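Last updated: Saturday, July 16, 2022

Ticket 200-38: slow drain and loose faucet, white vanity
Site: Sendton, wash area
Priority: low
Status: open, waiting on part

Reported problem
Basin on the white vanity drains slowly. Faucet turns on its base when the spout is pushed to the side. Second sink at the counter not affected.

Log

Entry 1. Filled the basin to just under the rim and pulled the plug. Took 9 minutes to empty. Cleared the trap, found hair and a lump of old soap. Second test was faster but still not right.

Entry 2. Faucet base nut was finger tight. Snugged it up from below with a basin wrench. Spout still moves a little. The rubber washer is flat on one side and needs replacing. Same washer was changed on the Rudora unit in April, so the size is known. Ordered from Okafor.

Entry 3. Washer not in yet. Zusimach stores checked, none on the shelf. Vanity can stay in use for brushing and hand washing. Please don't lean on the faucet.

Entry 4. Ledge has to be cleared before the washer goes in. Cup, tray and anything else on the back edge should go in a bin, and toothbrushes should come off the rim so they don't end up on the floor.
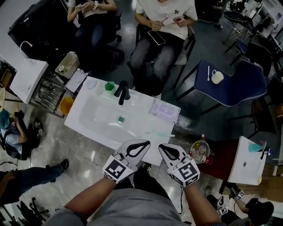

Vanity with items still on the ledge, toothbrush at front right of basin.

Next steps
Clear the ledge and rim.
Fit washer, tighten nut, check for drips at the base.
Repeat the drain test. If it's still slow, pull the drain fitting and clean below it.

Leave ticket open until the drain test passes.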